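Folding for the shelf: how one linen room stores what it sleeps on

Ainhoa Mateos has run the bedding side of Cader, a small residential hostel, for long enough to have rewritten its storage sheet twice. The current version, dated April 2024, covers two sides of paper and deals with mattresses, covers, cloths and the rooms they are kept in. We spoke at her desk, with the sheet between us, and went through it more or less in order.

The first section concerns rolled mattresses. Cader uses thin cotton-filled ones that can be taken off the base and rolled, and Mateos is particular about the direction.

"Roll from the foot to the head," she said. "The foot end has had less weight on it and the filling is still even, so it makes a better core. If you start at the head you begin with a dip, and the dip goes all the way through the roll."

The roll is made on the floor, on a clean sheet, with the knees and forearms. She does not allow it to be done on the bed base, where the slats give and the edges drift. A roll that has drifted by more than a hand's width is undone and started again. Ties go on at two points, a quarter of the way in from each end. They are flat woven tape, tied in a bow and never knotted.

"String cuts in," she said. "You get a waist, and the waist stays in the cotton. I have opened a roll after a winter and found two grooves you could lay a pencil in."

I asked about compression straps, of the kind sold for camping gear. She has tried them, and the hostel's supplier, Plovby, offered a set with its last delivery. The straps reduced the roll well enough, but the filling was slow to come back, and a mattress that was needed the same night was not fit to lie on. The straps are now used to hold the store-room door open when the trolley goes through.

Covers come next. The hostel has two patterns in service, a plain one and a striped one, and Mateos prefers the stripe for a practical reason. The lines show whether the cover has been put on square. If the stripes lean, a corner is short of its seam, and the filling will gather on that side. She checks this by looking along the mattress from one end before it is rolled.

Edges are a separate matter. A plain edge wears through at the handling points long before the panel goes, and the usual remedy is to bind it. The sewing is done by Miranda, a workroom two streets away, which uses offcuts and charges by the length. The binding is cut on the straight of the cloth and not on the bias, against general practice.

"Bias stretches round a curve very nicely," Mateos said. "Then people lift the mattress by it and it goes on stretching. I want an edge that stays the length it was cut."

The prints are chosen by whatever is in the bag. She has no view on the colours, beyond asking that dark cloths be washed before they are sewn next to pale ones. A red that has not been washed will mark its neighbour at the first laundering. Miranda tests each one with a damp white cloth and an iron, and anything that leaves a trace goes back into the bag for another wash.

The second side of the sheet deals with the rooms. Air movement is the main subject. Rolled bedding holds moisture, and the sheet asks for air to pass across the roll for a period before it is covered. Mateos is in favour of small fans fixed to the wall, for which she gives three grounds: the floor stays clear, the flex is out of the way of the trolley, and the head can be angled at one thing. 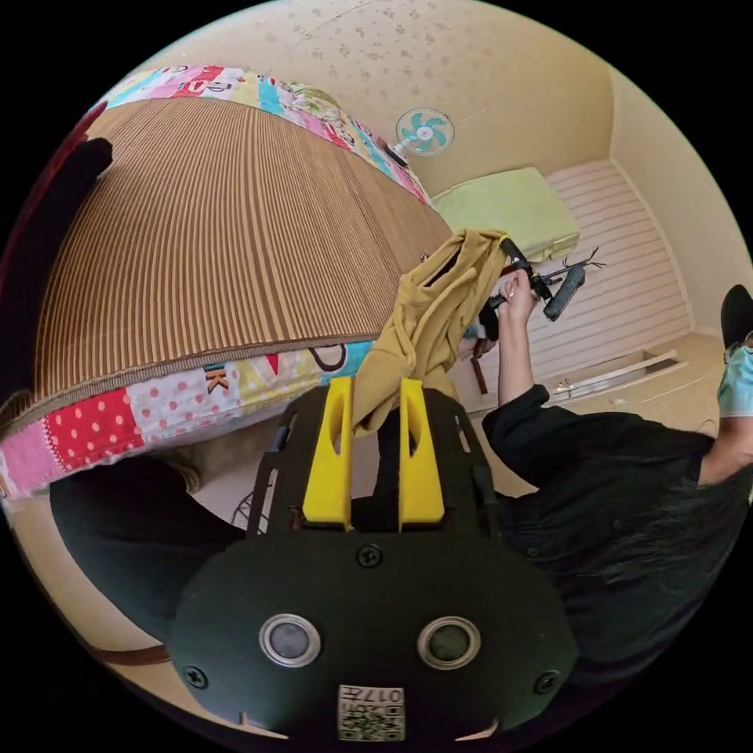

Striped mattress with patchwork edging, rolled, and the small wall fan on its arm.

The height of the fan took some working out. Set too low, it blows on the lower part of the roll only, and the top stays damp in still weather. Set too high, it stirs the air under the ceiling. The sheet now says that the centre of the blades should be level with or above the upper side of the roll, with the arm turned so that the air meets the cloth at a slant.

"Straight on, it presses the cover against the filling and you dry the cover," she said. "At a slant it goes along the surface and takes the damp with it. Hold a strip of tissue against the mattress and you will see which one you have."

The guard is taken off and washed at the start of each month. Lint collects on the back first, where it is not seen, and the flow drops before the fan sounds any different. The unit is switched off at the wall before the guard is touched. The bracket screws are checked at the same time, as the motor works them loose. In plastered rooms Mateos asks for a proper fixing into the masonry. She has had one bracket come away with a plug of plaster attached.

Paint is mentioned briefly. The store rooms are finished in pale colours so that mould can be seen when it is small. Marks on a ceiling are to be looked at with a torch and wiped with a damp cloth. What wipes off is dust. What comes back in the same place is noted and reported.

We moved on to dust in general, which takes up more of the sheet than I had expected. The order is top to bottom, ceiling to skirting, with the bedding dealt with last. Masks are worn for the whole job, and long sleeves are advised. Cotton filling sheds a fine fibre when it is beaten or brushed, and in a small room it hangs in the air well after the work has stopped.

"People put the mask on for the brushing and take it off for the sweeping," she said. "The sweeping is worse. Everything you brushed off is now on the floor, and you are about to lift it again."

She asks for a damp mop in place of a broom. For the mattress itself the tool is a stiff, narrow brush, drawn along the stripe and lifted at the end of each stroke. Scrubbing back and forth raises the nap. The seams of the binding are done with the corner of the brush, and a vacuum nozzle is allowed there only with a piece of gauze over the mouth, after a length of edging was pulled in and torn.

Cloths have their own short paragraph. Each colour has one use, and the cloths are hung singly after washing, with no cloth touching another. A cloth left in a heap takes far longer to dry and smells by the next day. Mateos does not use fabric softener on them. It leaves a film that stops cotton from taking up water, and a cleaning cloth that repels water is of little use to her.

The last part of the sheet is a stock record. Every mattress has a number on a tape label sewn to the inside of the cover, and the record gives the date of its last airing, the state of the binding and the shelf it is on. She turned to it to show me two entries. Number 404 had been sent to Miranda for a new edge along one side. Number 429 had been rolled in September and found in spring with its core still damp, and was opened, aired on both faces and put back into use.

The fault with 429 was one of timing. It had been rolled on the day its cover was washed, when the outside felt dry to the hand. The rule since then is that a washed cover spends a full day on the line or the rack and a night indoors before it goes back on, whatever it feels like. She also moved the shelf on which it had been kept, which stood close against an outside wall. The shelves now stand a fist's width clear.

I asked whether a ready-made storage system would save some of this work. Skuvico makes a ventilated rack for rolled bedding, and she had the measurements in a folder. The rack would fit the larger room. It would not fit the smaller one without taking the door off, and she did not want mattresses kept in two different ways under one sheet of instructions.

"I would have to write a third side," she said, "and they don't all read the second."

The next revision will deal with pillows, which at present are covered by a single line telling the reader to keep them off the floor. She is still comparing methods of drying them and has not settled on one. In the meantime they are stood on end along the top shelf, turned once a week, and left uncovered.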